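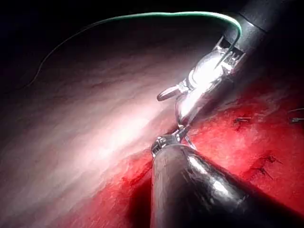
Product Interviews

Needle drivers on subscription: Ilse De Bruijn on the Skirden service

Ilse De Bruijn spent most of her working life selling surgical instruments one at a time. Now she runs the Skirden plan at Noltimholm, which supplies robotic needle drivers and the practice material to go with them for a flat monthly fee. We spoke by phone on a Sunday, the only day she had free in August.

The plan covers instruments for suturing. A curved needle on green thread, held in one set of jaws with a second instrument coming up to meet it, is the kind of work she talks about most. "People ask me about cutting and sealing," she says. "We don't do those. We do the part where you have to hold a needle and let go of it when you mean to."

Subscribers get a case of 40 instruments. Each one is logged when it goes out and again when it comes back, and Noltimholm replaces it after a set number of uses. De Bruijn would not give me that number. She did say that jaws are checked under magnification at the Estlow workshop, and that worn serrations are the main reason for pulling one early.

"When the grip goes, the needle turns in the jaws," she says. "The surgeon feels they're doing something wrong. Often it's the tool."

I asked about glare, a complaint I have heard from several operating room teams. Polished metal throws back a lot of light at close range, and pale tissue can do the same. De Bruijn says a duller finish was tried and dropped. "It looked better on screen. It also held on to residue, and the cleaning people hated it. We went back to bright jaws." The shafts stay dark gray.

Training comes as a separate box. It has practice pads, thread in two colors and 200 curved needles, and it is meant to last one trainee through the first course. The pads are made by Mertens, and she admits they are better at imitating skin than anything deeper. "You don't get the wet surface. You don't get red on red. We tell people that on the first morning."

Green thread is standard in the box. Dark thread is there too, for trainees who will be working with it later – it is harder to follow once the ends are short and lying flat against the tissue.

The price is where opinions differ. A full case costs more over 3 years than buying outright, if nothing breaks. De Bruijn doesn't argue with that. Her case rests on repairs, loan instruments and the paperwork, all of which are included. Small hospitals doing fewer than some 400 robotic procedures a year are her main customers, and she says larger ones usually have their own repair contracts.

Two things are still missing. There is no left-handed training course, and returns have to go through Estlow even when the customer is much closer to another depot. The second is being worked on. "The first one I get email about every week," she says. "I've started writing the course myself – I'm left-handed."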